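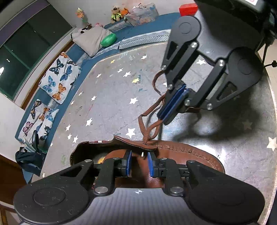 The cobbler on Dorker Street in Flenden has repaired shoes for 87 customers this year, and he would like it known that most of them did not need him. They needed, he says, to learn to undo their laces.

I went to see him because I had been told he held strong views on the matter, and because I doubted anyone could hold strong views on it for long. He asked that I leave his name out. He has fallen out with people over this before.

"Look at the back of any brown leather shoe that comes through that door," he told me. "Crushed. They've shoved the foot in with the bow still tied. Then the lining goes, and then they're in here asking why it cost them what it cost them."

I suggested that life is short and that a shoe is a shoe. He did not care for this.

"It takes four seconds to pull a bow undone. You hold the shoe by the edge of the opening, you take the end of the lace, you pull. What were you going to do with the four seconds?"

I timed myself at home that evening and it took nine, though one of the ends had worked itself into a knot. When I rang to tell him so, he said the knot proved his point. I could not see how.

His other subject is children. He runs a Saturday-morning sort of class, although he objects to the word class, in the back room of the Camacho bakery, where parents sit their offspring on the floor among the cushions and soft toys and he shows them how a lace is tied and untied. He insists on a real adult shoe. The cardboard ones with the holes punched in them he regards as a swindle.

"A cardboard shoe doesn't push back," he said. "Leather has some weight to it. You have to hold it still with one hand while the other one does the work, and that's the whole trouble, getting the two hands to do different jobs. You can't learn that off a bit of card."

Does it work? I asked one mother, who had brought two boys over from Harnton on the bus. She was loyal up to a point.

"The older one can do it now," she said. "He could nearly do it before we came, mind. The little one just likes pulling the loops out. He'll do that all day."

I put this to the cobbler, expecting him to be stung. He said that pulling the loops out was the part he cared about and the tying could wait.

"Everybody teaches tying. You get a round of applause for tying. Then they go thirty years without once untying the thing properly."

He has a rule about tension as well. Keep the loop taut as it comes away, he says, and it won't snag on the other one. I have tried it both ways on the same pair of shoes for a month and can report no difference that I would swear to in front of a magistrate. He thinks I am doing it wrong. He also thinks my shoes are a size too small, which may be true, and offered to stretch them at a price I thought steep.

I asked, finally, whether he was not talking himself out of a living. If Flenden took his advice, who would bring him their crushed heels?

"They won't take it," he said, and went back to the boot he had been gluing.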